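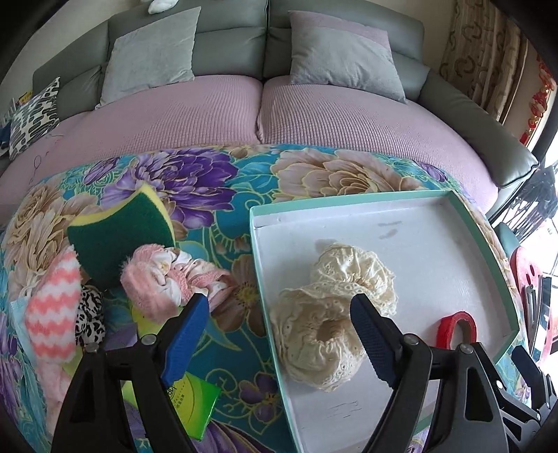

Tidying a living-room table with the Drurisell hand-held gripper: two cream scrunchies and a roll of red tape in the lid.

Drurisell Hand-Held Gripper, with wide-angle camera

We made this for people teaching robots by showing them — you hold it, you tidy, and it records what your hand did. Garba Iyamu used it for his sorting study, collecting 85 demonstrations in 22 homes, and very kindly told us that soft, bunchy things like scrunchies were the hardest to learn. Comes with 4 spare finger pads.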